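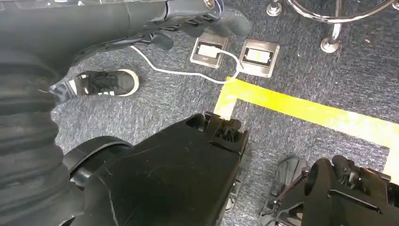
Gray-blue speckle, shown with a black sneaker on it.

Vosum Carpet, gray-blue speckle

We use cookies to remember your basket and to see which pages get read. Accept all / Manage settings

Low, hard-wearing carpet for hallways, workrooms, back offices, the kid's room if you must. Gray-blue with a speckle all through. Doesn't show crumbs or lint much. Shoes on, shoes off, fine either way.

Sold by the running foot off the roll. Minimum 2 feet. Full roll is 83 feet, ask before ordering one, freight is seperate.

Details
Color: gray-blue speckle (the plain gray is Hatska, different page)
Backing: felt, glued
Roll width: 360 cm
Underlay: not included
Edges: cut, not bound. Binding is extra, tell us which sides

Fitting
Let it lie flat overnight in the room before you cut. Sharp blade, cut from the back. Tape is OK for small rooms, glue for anything with a rolling chair. Run all pieces the same direction or the seam will show. We don't fit outside the Vikdale area, sorry. Inside it, call Gitau Waweru at the warehouse and he'll give you a date.

Cleaning
Vacuum, no beater bar on the edges. Spills: blot, cold water, blot again. Mud, let it dry first then vacuum. No bleach. Rental machines OK but go easy on the water, felt backing takes forever to dry.

Samples
Free, hand-size, up to 300 miles from the store. Farther than that you pay the stamp. Please look at the sample at night too, under your own lamps. Screens make this one look bluer on some phones and grayer on others, we cant fix that.

Returns
Uncut rolls yes, cut lengths no. Measure twice. Mitra Pakzad handles returns, have your order number ready.

Stock
Updated Nov 11, 2022. Plenty of gray-blue. The brown speckle is out until December. Remnants are in the bin by the side door, marked by size, cash or card, no holds.

Goes with: Stöcker door strip (silver or black), Vosum stair nosing, black only.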